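Srour Bin Picking: wrist cable faults subset

README

Contents

This package holds the runs from the Srour bin picking set that ended in a cable-related stop or were withdrawn because of one. It was split off from the main release in February, after the February review found that faulted runs had been mixed in with ordinary failed grasps. The two should not be trained on together without the fault labels in this package.

Total runs: 300
Runs ending in a protective stop: 53
Runs ending in a manual stop from the pendant: 7
Remaining runs: completed, but recorded under the same cable routing and kept for comparison

Maintainer: Syahrul Pasaribu
Cell operation and fault review: Zulkifli Hidayat
Cell: Flolgate, bench 2

Background

The task is single-item picking from an open bin holding mixed household objects and small parts. The policy under test (Ekau) receives the fixed camera view and joint state, and outputs end-effector targets. Arm motion is limited by the controller. Gripper power and signal lines run outside the arm.

The external cable bundle was given a large service loop at the wrist so that the last joint could turn fully in both directions. The loop was set with the arm upright. No check was made with the wrist low in the bin and rotated towards the left wall, and most of the faults occurred in that posture.
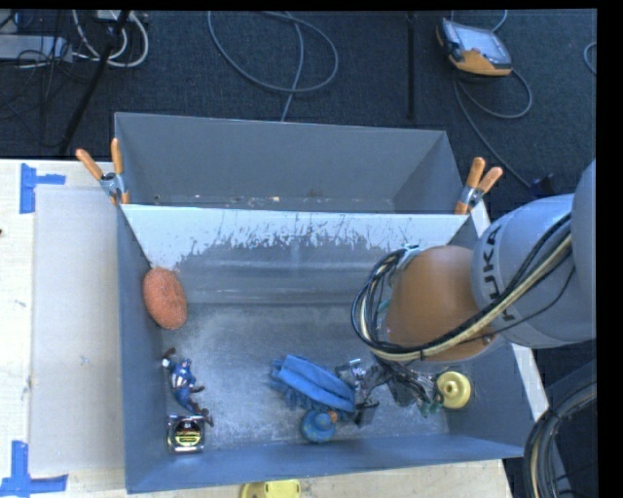 Fig. 1. KUKA arm with the gripper down in the bin, fixed camera. The cable loop extends to the left of the wrist housing.

Fault description

Three fault types are labelled.

SNAG: the loop catches on a clamp handle or on the upper edge of the bin during approach or retreat. The controller sees rising external torque on the last two joints and stops the arm. In the joint log this appears as a ramp, not a spike, which is the easiest way to tell it from a collision with the bin floor.

DRAG: the loop touches bin contents and shifts them. No stop is raised. These runs were first scored as policy errors, as the target object was no longer where it had been at the start of the approach.

SIGNAL: gripper position feedback drops out for 200 ms or more while the loop is under tension. The gripper holds its last command. The arm does not stop by itself, and an item may be released late or not at all. All manual stops in this package are of this type.

SIGNAL is the one with a safety bearing. The gripper can report closed while open, and an operator reaching in to clear an item cannot rely on the status line. Anyone repeating this work should put the arm into a full stop at the pendant before reaching into the bin, whatever the gripper status shows.

Cause

The loop was too long for low postures and had no strain relief between the wrist housing and the gripper connector. On inspection one signal conductor was found broken inside its insulation close to the connector. It made contact when straight and opened when bent. The date of the break is not known. SIGNAL labels are therefore based on the log alone, and earlier short dropouts may have been missed.

The torque threshold was also set higher than intended. A value from the Gasomlow cell had been copied across with the controller configuration and was not reviewed for this payload.

Changes made

Connector and signal lead replaced.
Loop shortened and tied at two points.
Wrist rotation limited in software when the tool is below the bin rim.
Torque threshold lowered.
Feedback dropout now raises a protective stop.

Runs recorded after these changes are in the main release and are not included here.

Files

runs/ one folder per run, with camera video, joint log and gripper log
labels.csv run number, fault type, fault start, fault end, reviewer
config/ controller settings in force during recording
notes.txt operator notes, unedited

Fault times are in seconds from the start of the joint log. Video and joint log share a clock. The gripper log does not; apply the offset given in each run folder before comparing the two.

Known problems

DRAG labels were made by eye from the video and are the least reliable. Where the gripper hides the point of contact, the reviewer field is marked "unsure".
Bin contents were changed between runs and no inventory was kept.
Some joint logs end slightly before the stop is complete. The missing part has not been filled in.

Suggested use

Fault detection, log alignment tests, and checking whether a policy score changes once cable faults are removed. The set is not suitable for estimating how often such faults occur in normal operation, as runs were selected by outcome.

Corrections to labels should be sent to Syahrul Pasaribu with the run number and the row as it ought to read.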